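Mudico – Discs, Players & Home Viewing

Home | DVDs | Blu-rays | Box Sets | Players | Used & Clearance | Contact

Vostov: The Complete Trilogy (3-Disc Blu-ray Set)

In stock. Ships in the flat mailer or, for a little extra, the rigid box.

Hi, Maysoun Issa here, I run Mudico and I write all of these pages myself, so if something sounds a bit too excited you know who to blame. I've been wanting to get this set in since the spring. If you only know Vostov from the clips people pass around (the train station, the scene with the soup), you have a really good weekend coming to you!

For anyone brand new: Vostov is a retired safecracker who moves to the lake town of Twal to be left alone, and everyone in Twal needs something opened. That's the first movie, more or less. The second one is darker and mostly takes place at night in a closed hotel. The third goes back to being funny, and it has the wedding. I like the second best, my sister likes the third, and we've stopped discussing it.

The old DVD release from Rilta was what I grew up on, and I still have mine, but oh boy, the subtitles. Whole jokes missing. In the hotel movie there was a stretch where the English ran a full line behind the actors, so everybody seemed to be answering questions before they were asked. This set has new subtitles from start to finish and they're great. The songs are translated too – they never were before – and the lullaby in part one turns out to give away half the plot of part three. I had no idea in all those years.

Picture-wise, it's a big step up. The lake scenes used to look like gray soup and now there's mist and water and little boats way off in the back. The hotel movie is still dark, because it was shot dark, so do yourself a favor and close the curtains. There is grain. I like grain! If you want everything smooth and shiny this isn't going to be your favorite disc.

Sound is the original stereo on all of them, plus a surround mix on part three only. I tried the surround mix and went back to stereo after the opening credits. The brass band comes at you from behind and it made me jump every time. Your couch, your rules.

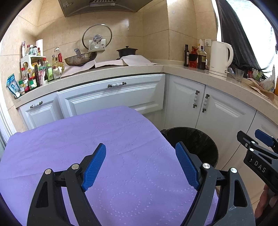
Will these discs play on a regular DVD player?

You'll need a Blu-ray player for this set, and all the discs are region free, so any Blu-ray player from any country will do it. If you only have a DVD player, look at the used Rilta DVDs on the clearance page, and please read my notes there about regions first.

What's in the box

Disc 1: Vostov, with a commentary by the editor and the original trailer
Disc 2: Vostov at Night, with 10 deleted scenes (no sound on a couple of them, they were found that way)
Disc 3: Vostov and the Bride, with a 67-minute making-of
Booklet with an essay on each movie, cast lists and a map of Twal
Slipcover, first printing only

A word on the booklet. It's more than 160 pages, so calling it a booklet is kind of silly, and it's the reason the box is so thick. It will not fit on a shelf built for DVD cases unless you lay it on its side. I measured nothing before I ordered my shelves and now I own a sideways section. The essay on part two is the one to read, but it spoils everything in the first paragraph, so watch the movie first.

The making-of is lovely, by the way. Most of it is the crew sitting at a long table, eating and interrupting each other, and they get into a real argument over who lost the wedding cake. I'd have paid for that alone. The deleted scenes are more of a mixed bag. The one on the ferry should have stayed in. The dream sequence was cut for a reason.

Slipcovers: they do get little corner dings in the mail. I pack carefully, but I can't promise a perfect corner in the flat mailer, so if you're a slipcover person (no judgment, I'm one too), pick the rigid box at checkout. If a disc arrives loose in the case, write to me before you try to play it and I'll send another.

Returns are fine on anything still sealed. Opened sets I'll swap for the same title if there's a fault. One thing that gets reported as a fault and isn't: part one starts with a black screen and only the sound of a radio for a good while before the picture comes up. Give it a bit.

I'm expecting more copies in October, and those will most likely be the second printing without the slipcover. Everything inside is the same. If you'd like one held for you, use the contact form and put Vostov in the subject line so I can find it.

Also on the shelf near this one: the Rilta comedy sampler (DVD), the soundtrack CD with the lullaby on it, and a used player or two that I've tested with these very discs.

Page updated Sunday, September 12, 2021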